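From: Alun Bowen
To: flower-table list
Date: 11 December 2020
Subject: Re: Sorting the artificial flowers, which stems to keep

Meirion Probert wrote:

> Before we order anything else from Fidilel, can someone go through the
> artificial stems and say what is worth keeping? I remember the red roses
> being fine and the blue hydrangea looking tired. Huw thinks the white
> ones have frayed and should go. We also need to settle whether the
> arrangements for the hall are 14 stems each or fewer. I would like to
> give Lingyun an answer on the ribbon color at the same time.
>
> Meirion

Meirion,

I have been through them. Short version: keep the roses, keep the hydrangea, and use the white ones at the back of the arrangements where the edges won't matter.

The roses have held their color. It is a deep crimson and the petals still have their shape. The leaves fan out below and around the stem, but each rose has a better side, and whoever places them should turn that side to the front.

The blue hydrangea is better than you remember. It is a pale sky blue and the head is still a full, rounded mound. Some of the outer petals are ragged at the ends. I would not trim them. Last June we trimmed a few on the old set and the fabric came apart further within weeks.

Huw is right that the white petals are frayed. Up close you see it right away, but from a chair you won't. They do look good next to the red.
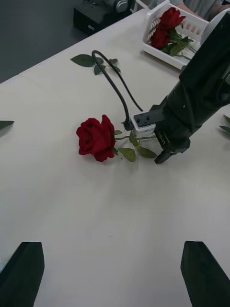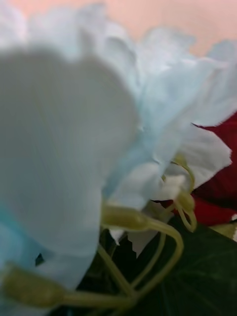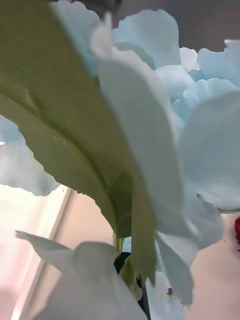
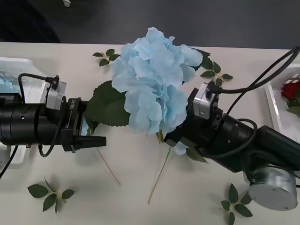 Number of stems

I would go with fewer than 14. The hydrangea head takes up so much room that the vases get crowded, and then the roses get pushed out to the side and hang over. My suggestion for each vase is one hydrangea, five roses, and two white stems behind. If that looks thin when it is set up, add greenery before adding more flowers.

Cleaning

Please don't wash any of them. Wyn used a soft dry brush on the Owen vases last time and it worked fine on the petals too. Start at the middle of the bloom and brush outward. For the leaves, hold the stem close to the leaf and wipe along the center rib toward the tip. The undersides collect dust as well.

Storage

The heads flatten if they are stacked, so they need to go in the deep Clesow boxes, one layer only, with tissue under each bloom. The shallow boxes can go back to Huw.

Ordering

We don't need more blue. If Fidilel still has the plain green stems, I would get a bundle of those, but keep the whole order under $80. Trarnix had similar ones, though the wire in theirs was too stiff to bend at the neck.

Lingyun, my vote on the ribbon is white. Cream looked dirty when I held it against the blue.

I can bring everything over once Meirion says which cupboard is free.

Alun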